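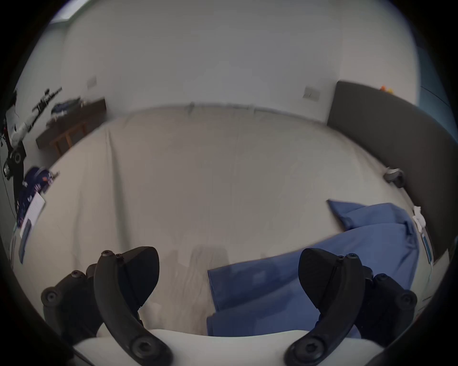
Blue one on the bed, headboard end at right.

21/12/2019
Ledesma notebook, folding on the bed

Really good session! I've been grumbling for ages that all our folding notes assume a nice hard table, and who folds at a table? At my place it all gets dumped on the bed and sorted there, so the bed is where we should be working it out. Tatsuya Hayashi had doubts (he likes the cutting bench, flat and 80 cm deep, can't blame him) but he came round a fair bit by the end.

Main thing learned: the sheet matters more than I'd thought. A fitted sheet with a bit of slack in it makes ridges, and a ridge under a soft cloth puts a bend in your fold line. You smooth the cloth, it looks lovely, you lift your hand and there's the ridge coming through again. Pull the sheet tight from the far corners first, then start. Takes no time at all and I'll never skip it again.
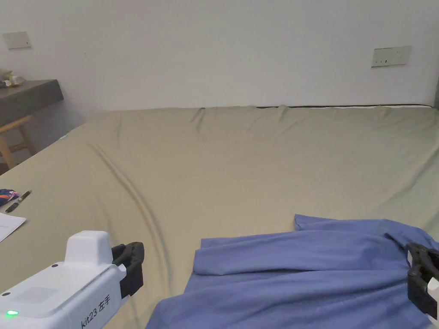 Top edge first, that's my order now. Pick up the upper edge, lay it back on itself, leave it alone, and only then go for the sides. Leandro Rivadeneira does sides first and gets a neater rectangle on stiff cotton, I'll give him that, but with anything soft and floppy the top sags while you're fussing with the sleeves. Tried both ways on the 200 gsm jersey from Tomard and mine won. Leandro wants a rematch with the flannel.

Other bits while I remember:

- Keep pens off the bed. Same goes for loose paper. I know I'm the worst for it.
- Work from the middle out. Long reaches toward the wall drag the sheet with you and you're back to ridges.
- Small things (pouches, cables, tissues) want a tub of their own before any folding starts. Must bring one from home.
- Pale blue is a terrific practice colour, every crease shows. The navy stuff hides everything, so you think you've done a beautiful job until you get it under the window.

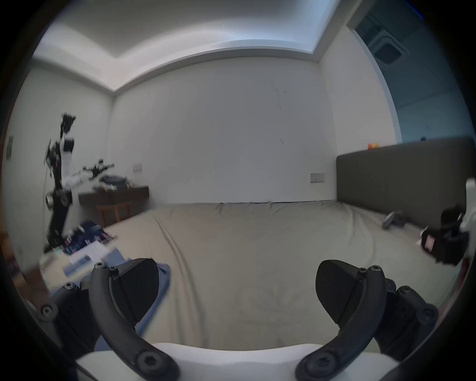
Dark things last, then, and in their own pile. I'd keep them on the desk until the light ones are done, the whole bed feels bigger that way. If the desk's taken, the foot of the bed will do, as long as the pile stays put and doesn't creep up into the folding space (mine creeps).

Tatsuya's idea, and a ripper: fold on the bed, stack on the desk, never stack on the mattress. A stack on a mattress leans as soon as you put a knee down next to it. Page 583 of the old Praltden book says much the same about blankets, so we're in good company.

Still to do in December: the flannel rematch, king-size pillowcases, and towels up to bath size. Leandro to bring flannel. Me: tub, and a second fitted sheet that fits properly.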